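Birnwood Peel-and-Hang Wallcovering: Installation Guide
Section 4. Hanging patterned panels

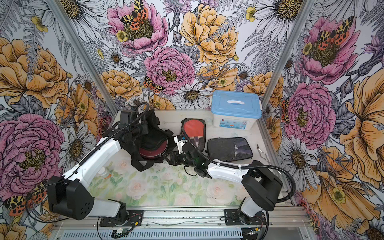 Fig. 4-1. Large floral pattern on back and side walls.

Read Section 3 (Wall preparation) before starting. Primer must cure for 12 hours.

1. Check that all rolls carry the same batch number. Return mismatched rolls uncut.

2. Measure wall height in 2 places and use the larger value. Add 2 inches at the top and 2 inches at the bottom for trimming.

3. Mark a plumb line at the center of the back wall. Do not use a corner or door casing as a guide.

4. Align the first panel with the plumb line. Peel back 12 inches of liner and press the top edge in place.

5. Remove the remaining liner in short pulls while smoothing from the center outward with a felt-edged squeegee.

6. Match the next panel at eye level, then work up and down. Butt the seams. Do not overlap.

7. At inside corners, cut the panel so that 1/2 inch wraps onto the side wall. Plumb the side wall again before continuing.

Note: On large flower prints, a slight mismatch is least visible in the corners. Plan the last seam there.

CAUTION: Turn off power at the breaker before trimming near outlets or switches.

CAUTION: Do not stretch the panel. Stretched material shrinks back and opens the seams.

For trimming, see Section 5.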